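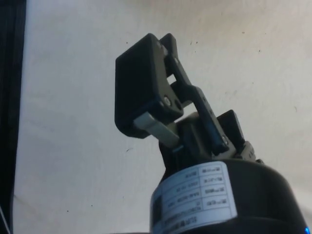
Do I need packing experience to apply for this job?

Experience helps, but most of the people we hire have never packed dishes for a living, and the first two weeks are paid training.

## Packing and Washing Assistant, Part Time

Hisdale Table Rental, Gramley

Posted 8 Sep 2022

Hisdale rents plates, glasses, flatware, serving dishes and folding tables for weddings, church suppers, school dinners and company meals. Most orders go to Gramley and Hanumwood. A small wedding is 200 place settings or fewer. The largest order we take is 390, which is every matching dinner plate we own less the spares.

We need two people for the packing room. One starts as soon as possible. The other starts in November, when the holiday bookings begin.

### What the work is

Orders go out in the morning and come back the next day, mostly scraped and sometimes not. You will do both ends of that.

Going out:

- Pull the order from the shelves using the pick sheet.
- Check each plate and glass under the lamp. Chips go in the gray tub, stains go back to the wash.
- Pack plates on edge in the divided crates with a sheet of foam between them.
- Roll flatware in sets and tie the rolls. Steak knives are packed separately with the blades covered.
- Fill in the crate label, initial it, and stack the crates by the dock door in the order the driver needs them.

Coming back:

- Count everything in against the same sheet.
- Scrape, rinse, load the dishwasher, unload, and hand dry the glasses.
- Wipe down the tables. The white tops show every coffee ring, so expect to go over some of them more than once.
- Write up anything broken or missing before the end of the shift. The customer gets billed from your sheet, so it has to be right.

If the count is off, count it again before you write it down. If it is still off, get a second person to count. We would rather be late closing out a return than charge somebody for a gravy boat that was under a tablecloth.

### Hours and pay

Shifts are 7 a.m. to noon or noon to 5 p.m. You can have the same shift every day or a mix, but the schedule is set a month ahead and we don't change it much. There is weekend work in wedding season. Overtime is offered first to whoever packed the order.

Pay is hourly, at the same rate for both positions, and goes up after training. We give the rate over the phone when you call. There is a $300 bonus for anyone who works the full stretch from November through the end of the holiday bookings.

Breaks are paid. There is a refrigerator and a microwave in the back. Parking is on the gravel side of the building, and the Hanumwood bus stops across the road.

### What we ask for

You should be able to:

- Stand for a five-hour shift
- Lift a full plate crate to waist height (we have carts for moving them any distance)
- Read a pick sheet in English and write clearly
- Work with your hands in warm water for part of the day

You need closed shoes with a decent sole. We supply aprons, gloves and cut-resistant sleeves for the knife crates. Gloves come in small through extra large. If you are allergic to latex, say so and we will order the other kind.

You must be at least 18. A driver's license is not required. Drivers are hired separately, and we are not looking for one right now.

### Trial shift

Before we make an offer, we ask people to come in for two hours and pack part of a real order. The trial is paid whether or not you are hired. You will be shown how the crates are set up, then given a short sheet to fill. We look at how carefully you handle the pieces and whether the label matches what is in the crate. Speed comes later and we do not time anybody on the first day.

### How to apply

Come by the office at Hisdale between 9 and 4 and ask for Noel Evangelista, or leave your name and phone number at the front counter. A resume is fine but you don't need one. Please include which shift you want, which start date you want, and any dates you already know you can't work.

If you applied last year and didn't hear back, please apply again. We didn't keep the old forms.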